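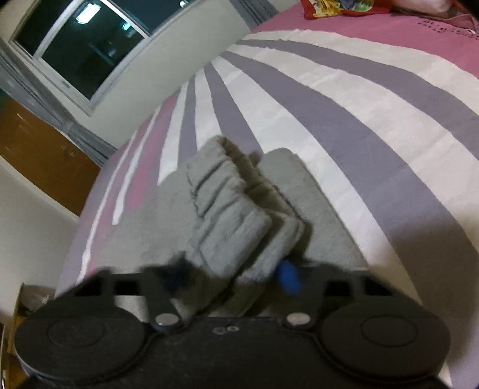
Our lab partner group told us flat out that nobody would sit through a survey on bus delays, and that we should pick something shorter. We kept the topic and cut the survey to five questions instead.

The route we picked is the one from Illthorpe to the Nernari shopping center, mostly since half our class rides it. I wanted 500 answers and we ended up with 502 - I was so happy I texted everybody! Then came the boring part, typing them all in (the paper ones took forever, and my handwriting didn't help).

So, what did people say? 163 riders told us they had missed a class or a shift in May on account of a late bus. The stop at Broltar came up again and again as the worst one. We also timed 31 trips ourselves, all in the morning, so I can't tell you much about evenings.

If I did this over, I'd ask people which stop they get on at. We forgot that question completely, and it made the map on the next page a lot harder to draw. The full table of trip times is in the appendix, with the late ones marked by a star.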